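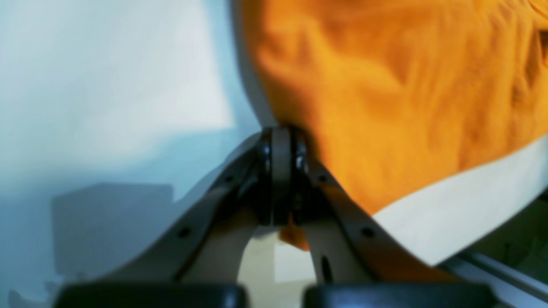 Orange cloth, wall side

Board: Laundry and Linens > Folding and Storage
Thread: Orange utility cloths, fold or stack flat?

hemline_27
Posted February 26, 2025

I am setting up a cloth station for a shared workshop kitchen in Sustitville. The cloths are orange, bought as a bale of 400 from Andton. They are washed in batches and come back to a white work surface as one heap. Two questions.

1. Is there any point in folding a utility cloth in thirds, or is a flat stack good enough?
2. Has anyone found a fold that survives being pulled from a drawer one at a time?

The drawer is a Brosevum shallow unit. Depth is fine, width is the limit. A cloth in quarters wastes a strip along one side, and a cloth in thirds fits but springs open.

dryline
Flat stack. A utility cloth gets used on a spill and goes back in the wash. Folding adds handling time and gives you nothing in return. If the drawer is too narrow, use a bin.

selvage_ed
Disagree with dryline. A flat stack is fine for the first day. After that people pull from the middle and you have a heap again. Thirds, then half, folded edge toward the drawer front. The folded edge gives the fingers one thing to take hold of.

On the springing open: check how they come out of the dryer. Overdried cotton holds every crease except the one you want. Take them out slightly damp, fold, then leave them under a board.

hemline_27
They are dried to the end of the cycle, so that may be the cause. Second picture attached. The cloth is crumpled on the white surface and pinched up at one fold, and that is the state I start from every time. 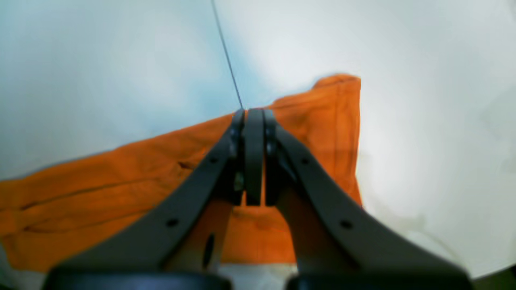
Orange cloth pinched at a fold

dryline
With a cloth in that state I would find a corner before anything else. Pinching the middle and lifting gives you a cone with four loose corners, and you end up putting it down again. Take one corner, run the edge through the other hand to the next corner, shake once, lay it down.

mangle_board
Corner first works for large pieces. For small cloths I find it slower. I lift from the middle, drop it, and smooth outward with the flat of the hand. I did nearly 1000 napkins that way in March of last year for a banquet room and had no reason to change.

selvage_ed
Napkins are pressed and have some body. These are utility cloths. Smoothing outward leaves a ridge down the center, and the ridge is what opens the fold later.

mangle_board
Only if you drop it from too high. Keep it a hand's width off the surface.

toweldept
Has the bale been washed before use? New Després cloths lost enough length in the first two washes that my drawer template was wrong. I can't speak for Andton. I would not cut dividers until they have been through the machine a few times.

hemline_27
Washed once. I will hold off on the dividers.

Plan for now – shorter dry cycle, corner first, thirds and then half, folded edge forward. I will run one drawer that way and one drawer as a flat stack.

dryline
The flat stack will be fine.

selvage_ed
Put the two drawers at the same height or the comparison is useless. People take from whichever one is at the waist.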